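Printed tablecloth

A printed tablecloth is a table covering whose pattern is applied to the surface of finished cloth instead of being woven, knotted or embroidered into it. Printed cloths are used in homes, restaurants and meeting halls in many parts of the world, and are sold both as cut pieces with finished edges and as yard goods from a roll. They are distinct from damask, in which the design is formed by the weave itself, and from lace cloths, which are made of open threadwork.

History

Plain table coverings are much older than printed ones. In most regions the first cloths were undyed or bleached, and decoration was limited to a fringe, a woven stripe or a border of needlework. Patterned cloths were costly, and many households kept a single one for feasts and weddings.

Printing with carved wooden blocks allowed decoration to be added more quickly. The printer spread color on the block, set it on the stretched cloth and struck it with a mallet. Each color needed its own block, and small pins at the corners helped the printer line up one impression with the next. Large pieces were difficult to keep straight, and surviving block-printed covers often show a slight drift in the pattern toward one side.

Engraved copper rollers made continuous printing possible. A roller could carry finer lines than a block, but its size limited the length of the repeat, so roller-printed table cloths generally had small, closely spaced patterns. Screen printing later removed much of this limit. Flat screens could carry a design made for a particular size of table, with a center, a field and a border, and for this reason they became the usual method for souvenir and holiday cloths. Rotary screens joined the speed of the roller with the larger repeat of the screen. Digital printing, in which ink is laid down directly from a stored design, is now common for short runs.

The Lostholm works

The town of Lostholm was a regional center of table linen printing. Its best-known firm, Serrano, began as a bleaching yard and added a block shop under the manager Trefor Kemeys. Kemeys kept a numbered pattern book, which at his retirement listed 993 designs. Most were florals. The book also records 71 patterns marked "round," meaning that they were drawn outward from a center point and could not be cut from the roll without loss.

Serrano sold its cloths chiefly through the spring fair held each April at Pakivier, where buyers ordered from small printed swatches. A rival printer, Grilta, specialized in oilcloth and later in coated cotton. The two firms shared a dye supplier for many years and disputed the ownership of several border designs. Serrano's blocks were dispersed when the works closed. The pattern book survives, although 12 of its leaves are missing.

Materials

Cotton is the traditional ground for printed table cloths. It takes dye well and can be washed at high temperatures, but it creases and may shrink. Linen is heavier and hangs better, though its uneven yarns can break up a fine line. Polyester and blends of polyester and cotton resist creasing and dry quickly. Coated cloths have a layer of plastic over the print and are wiped clean; they are usually sold without a hem, as the coating keeps the edge from fraying.

Color may be applied as a dye, which bonds with the fiber, or as a pigment, which is held on the surface by a binder. Pigment prints are cheaper and work on nearly any fiber, but they stiffen the cloth slightly and tend to wear first along folds and at the table edge.

Shape and size

Cloths are made in square, rectangular, oval and round shapes. The part that hangs below the tabletop is called the drop. A short drop is usual for daily meals, and a drop reaching the floor is reserved for banquets and display tables. To find the size of a round cloth, the length of the drop is doubled and added to the width of the table.

Design

Printed table designs are usually divided into three types. An all-over design has no fixed top or bottom and looks the same from every seat. A bordered design places its main interest near the edge, where plates will not cover it. A paneled design divides the field into compartments, each holding its own motif, and is often compared to patchwork or tile.

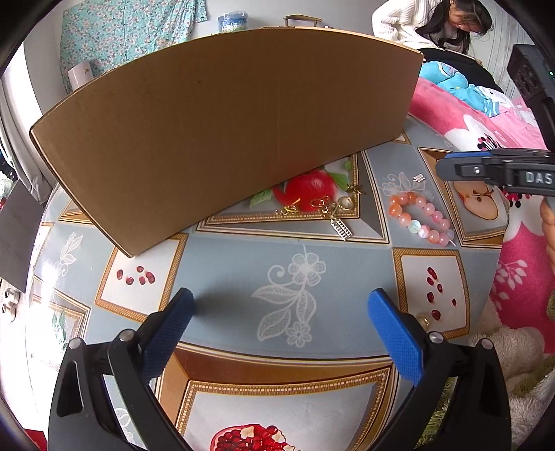

Nicanor Barajas, whose handbook for pattern drafters remained in use at Lostholm after the works closed, treated the paneled design as the hardest of the three to fit to a table without corners. Squares laid over a circle meet the edge at many different angles, and the drafter must decide which may be cut through. Barajas advised placing smaller motifs between the panels to soften the grid. Later printed cloths often follow a similar plan. The round table illustrated is covered with a cloth of this general kind, with gold-bordered square panels and white lace-like flowers on a pale blue ground; some of the panels are filled with scattered red pomegranate seeds. Imitation of one textile by another is an old practice in the trade, and printed versions of lace, gingham and cross-stitch all appear in the Serrano book.

Fruit is among the most frequent subjects. Grapes, lemons, cherries and pomegranates are shown whole, on the branch or cut open, and the choice is often tied to a season or a holiday. Pomegranates are associated with plenty in many traditions and are common on cloths meant for autumn and winter gatherings.

Care and collecting

Printed cotton cloths are normally washed in cool or warm water and ironed on the reverse side. Strong bleach weakens both dye and binder. For storage, rolling is preferred to folding, and cloths that must be folded should be refolded along new lines from time to time.

Collectors value unwashed examples with the maker's paper label still attached. Pattern numbers printed in the selvage are useful in identifying the maker, although numbers were sometimes reused. Serrano number 1322, for instance, was given first to a cherry border and later to a plain check.

See also

Block printing
Damask
Oilcloth
Table runner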